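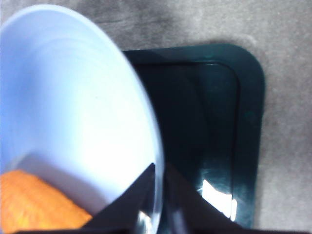 Flonport's old ice works to reopen as sound stages, minus the ice

2020-09-22

Post-production house Preron has been given the go-ahead to turn the former Flonport ice works into two sound stages, a dubbing theatre and a set of edit suites, ending eleven years in which the building's main tenants were pigeons.

Work starts next month and the first stage is due to open in February. The larger of the two will have 1820 square metres of floor, enough, according to the planning papers, for "a modest street or one ambitious kitchen". The smaller is meant for commercials and for the sort of drama in which two people argue in a lift.

Preron managing director Coralie Cartwright said the company had looked at 14 sites along the coast before settling on the one it could see from its own car park.

"We paid a consultant to draw up a shortlist and it came back with the building opposite," she said. "It has very thick walls. You pay a lot of money for walls like that if you build them new, and these were put up to keep fish cold."

The walls are the good news. The roof is less good, and will be replaced entirely after a survey found it let in rain at one end and, more awkwardly for a recording space, the harbour foghorn at both. Acoustic engineer Wiremu McKinnon, who spent three nights in the building with a set of microphones, said the foghorn could be dealt with. He was less sure of the gulls.

A dubbing theatre on the first floor will seat 24 and take over from Preron's present room on Pirihi Street, where mixers have worked for years above a dance school. Staff there are said to be able to pick out a tap class from two bars.

Solange Godoy, whose company Bromon has booked the larger stage for the first 16 weeks, said her crew had been driving two hours each way to the nearest free studio. Bromon is making a six-part thriller set in Flonport, filmed so far almost entirely somewhere else.

"We built the harbour wall in a shed inland," she said. "It's a lovely wall. Now we have to decide whether to bring it back here and stand it next to the real one."

The plans drew 31 letters, most of them about parking. Lama Tarawneh, who runs the chandlery next door, wrote in support and asked only that lorries stop using her yard to turn round. Beverley Quinlan, of the harbour residents' group, said members were pleased on the whole but wanted it in writing that night shoots would finish by eleven. It is now in writing, with an exception for "scenes requiring dawn".

The original ice works sign will be cleaned and put back over the main door, as a condition of the consent. Preron had hoped to use the spot for its own name – that will now go round the side, by the bins.

Bookings for the smaller stage open in the new year.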